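Shared Work Surfaces in Student Housing: Use, Wear and Cleaning at Wurninside Hall

Student Project Report, Applied Housing Studies
Last updated: April
14 shares | 2 comments

Summary

This report examines how residents of Wurninside Hall use the shared tables in the building's common study rooms, and how those tables hold up over an academic year. The project was carried out as part of the second-year module in applied housing studies at Abella College. It draws on a resident survey, a review of the hall's maintenance records and a series of room visits. The main finding is that most complaints about the tables concern their surface and their height, and that both problems can be dealt with at low cost. The report recommends removable table boards in the busiest rooms, a clearer cleaning routine and a change to the way damage is reported.

1. Background

Wurninside Hall is a residence in the Flelville district, a short walk from the main teaching buildings. It was converted from offices and still has many of the features of an office building, including long corridors, wide windows and large rooms that could not easily be divided into bedrooms. Several of these larger rooms were set aside for study and project work. They are open to all residents from early morning until midnight, and no booking is needed.

The rooms were furnished with light wooden tables bought for general use. At the time, the hall expected that students would mainly read and write in these rooms. In practice, the rooms are used for meals, sewing, model making, group meetings, repairs and course projects of many kinds. The tables have not been replaced since the conversion.

Earlier student projects on the hall have looked at noise, heating and laundry. None has looked at furniture. The project group chose this subject after the resident newsletter printed a number of letters about stained and scratched tables, some of which asked for the study rooms to be closed to anything other than reading. The group considered that such a step should not be taken without better information.

2. Aims

The project set out to establish what residents do at the shared tables, what kinds of damage are most common, and which low-cost measures would keep the rooms open to a wide range of uses. Questions of room size, lighting and opening hours were left out of the study, although several residents raised them in their written answers.

3. Method

A paper survey was placed in residents' mailboxes and collected at the front desk. A total of 93 completed forms were returned. The form asked which rooms the resident used, at what time of day and for what purpose. It also asked residents to describe in their own words anything that made the tables hard to use.

The group then read the maintenance log kept by the hall office. The log is a handwritten book with one line per request. Entries vary a great deal in detail. Some give the room, the item and the nature of the damage, while others state only that "a table" needs attention. Entries that could not be linked to a study room were set aside.

Finally, members of the group visited the study rooms at different times of day and made notes on the condition of the tables. A total of 22 visits were made. Residents were told of the visits by a notice on each door. The group did not record the identity of any person using a room.

4. Findings

4.1 Use of the rooms

Reading and writing remain the most common activities, but they take up less of the day than expected. Afternoons are largely given over to course projects. Evenings are mixed, with meals and group work often taking place at neighboring tables. Residents on courses with practical work depend most on the rooms, as the desks in the bedrooms are narrow and fixed to the wall.

4.2 Surface wear

Ring marks from hot cups are the most frequent form of damage, followed by cuts from craft knives and marks left by glue and paint. The original varnish has worn thin near the table edges, where forearms and bags rub against it. Once the varnish has gone, spills soak into the wood and cannot be wiped away. Residents who write by hand also reported that cuts in the surface come through the paper.

A number of residents had begun to lay boards over the tables for their own work. This practice is not mentioned in the hall rules. The boards are generally pale and smooth, and they give a clean, even surface for tasks that need one. They can be wiped down or moved aside when the work is finished.
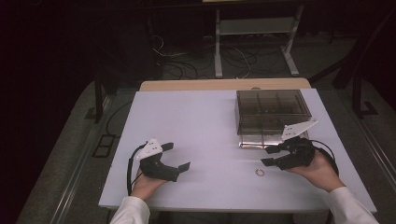
4.3 Height and seating

The tables stand at a single fixed height. The chairs come from at least two separate purchases and do not match one another. As a result, comfort at a given table depends mostly on which chair happens to be there. Taller residents reported sore shoulders after long periods of work. Shorter residents reported resting their arms on a hard edge. The group did not take measurements of residents and can offer only their own accounts on this point.

4.4 Cleaning

The study rooms are cleaned each morning under a contract with an outside firm, Kirnix. The contract covers floors, bins and door handles. It does not name the tables. Cleaning staff wipe the tables when they are clear, but they are instructed not to move residents' belongings, and a table left covered overnight is therefore missed. Spray and cloths are kept in a locked closet to which residents have no access.

4.5 Reporting of damage

Few residents knew that the maintenance log existed. Many believed that reporting damage would lead to a charge on their own account – a belief that the hall office described as mistaken. Damage was therefore often left for months, and small faults such as a loose table leg became larger ones.

5. Costs

The group obtained a price for sanding and varnishing every table in the study rooms. The quoted sum was $3,121, with the work to be done during the summer break. Replacing the tables would cost considerably more and was not priced in detail. Removable boards would be much cheaper than either option, but they protect only the area they cover, and they do nothing for the table edges.

6. Recommendations

The group recommends that the hall supply removable boards for the two busiest study rooms and store them upright beside the door. Boards should be light enough for one person to carry. The remaining rooms could follow after a trial of one semester.

Tables should be added to the cleaning contract when it is next renewed. Until then, spray and cloths should be left in each room, and residents should be asked to clear the tables by midnight.

The maintenance log should be moved to the front desk and its pages redrawn with separate columns for the room, the item and the fault. A short notice should state that residents are not charged for reporting ordinary wear.

The group does not recommend limiting the study rooms to reading and writing. The survey suggests that such a rule would fall hardest on residents who have no other suitable place to work.

7. Limits of the study

Survey forms were returned only by residents who chose to do so, and those with strong views may be overrepresented. The visits took place during the spring semester and do not reflect the examination period, when the rooms are used differently. The maintenance log was incomplete, and no attempt was made to estimate the entries that were missing. A later project could repeat the visits in the fall and compare the condition of covered and uncovered tables.

2 comments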